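4.2 Teleoperated demonstrations on the wiring task

Claims about the ease of teaching by remote control tend to rest on pick-and-place work with rigid blocks. We doubted that they would carry over to wiring, so we gave the same task to operators under two conditions: moving the arm by hand, and driving it from the Gamuvico remote station. We collected 700 demonstrations in all. Of these, 274 were thrown out before training, which is a larger share than we have seen reported elsewhere, and we suspect that other groups discard as freely and say less about it.

The usual defense of remote control is that the operator sees what the policy will see. We think this defense is weak. The wrist view keeps the fingers sharp and gives up much of the detail in the part being handled (Figure 6). An operator who has only this view must judge depth from a blurred edge, and our operators said they were often guessing. Mac Carthaigh, who drove most of the remote sessions, asked for a second view after his first day and then used it more than the wrist camera. A policy trained on the wrist view alone is being asked to copy decisions that were made from something else.

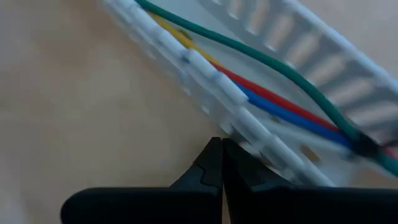
Figure 6. Wrist camera view during the wiring task. The closed or nearly closed fingertips sit just below the white segmented edge of the carrier and the blue wire. The carrier and wires are softer in focus than the fingers.

4.3 What the demonstrations do not show

Hand guiding has its own problem. Operators push the arm with more force than it would need alone, and they correct small errors by feel. None of that reaches the log, which stores joint positions and gripper width at fixed intervals. When we replayed 60 hand-guided runs with no change to the setup, many drifted before the first contact. The Flesow baseline treats such runs as clean data. We see no good reason to do so.

We also make no claim that more demonstrations would fix this. Adding runs from the Cunby bench raised success on that bench and did little for the other. Whether the policy had learned the task or only the bench is a question our data cannot settle, and we would treat any single success rate, ours included, with care.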